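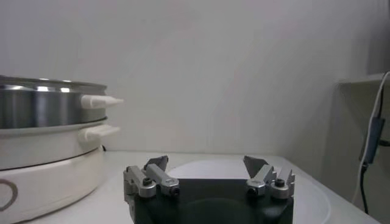 Right gripper open over the plate, cooker to the left.

Kodikara two-finger gripper: long-term review
By Pauline Clegg
2018-08-07

We fitted a pair of these to the two-arm cell at Zonitz, where the standing job is lifting steamed buns from a basket to a plate. The pair replaced a parallel-jaw model which wore its slides quickly in damp air. This review covers fitting, set-up and upkeep over 3474 cycles. Kelly Wainwright did the bench work and kept the log.

Fitting

The body is a squat black block with an aluminium linkage at each end. Ours came with a Skatura adaptor ring for the wrist. The ring seats square, but the locating pin is a tight fit and needs easing in by hand. Do not pull it down with the screws. The supplied hex key is soft and rounded off on the second arm.

The cable leaves the wrist in a free loop. Too short a loop pulls at full wrist roll, and too long a loop drags on the plate. Kelly set it with the arm at the far end of its travel and then tied it at the forearm only. The maker's clip at the wrist was left off. The manual shows one cable length for all arms and gives no figure for slack.

Setting the fingers

Each finger is a linkage, so the tip moves in a slight arc as it closes. On a hard part this hardly matters. On a bun it means the tips dip towards the tray, and the grasp height has to be taught with the fingers closed to bun width. We taught it fully open at first and touched the perforated tray on every pick.

Force is set as a whole number with no units. The default of 454 marked the buns. We came down in steps and settled at 238, with closing speed at 300. The values survive a power cut, which the old unit's did not.

The pads are the pointed type. They go between neighbouring buns well enough, but they put the load on a small area. A wider pad is listed for October.

Working round the cooker

Handles are the main hazard to the arms. The steamer has them on both sides, and a straight path from basket to plate passes low over the right-hand one. We added a via point above the rim and have had no contact since. The lid has its own taught position on the left of the table, handle up, and the left arm is kept out of the basket while the right is picking.
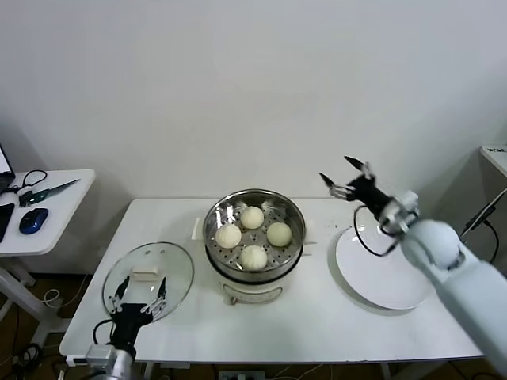 Upkeep

Wipe the links at the end of each shift and dry round the pivots. Starch collects behind the inner link and stiffens the close. Check the four pivot fixings weekly. One worked loose on the left unit and showed up as a tip that closed late. Gonarberg, who supplied the pair, sent a replacement screw without charge but could not give a torque value.

Verdict

Sound mechanics and a poor manual. I would buy it again for this cell, with a better hex key and the wide pads on the same order.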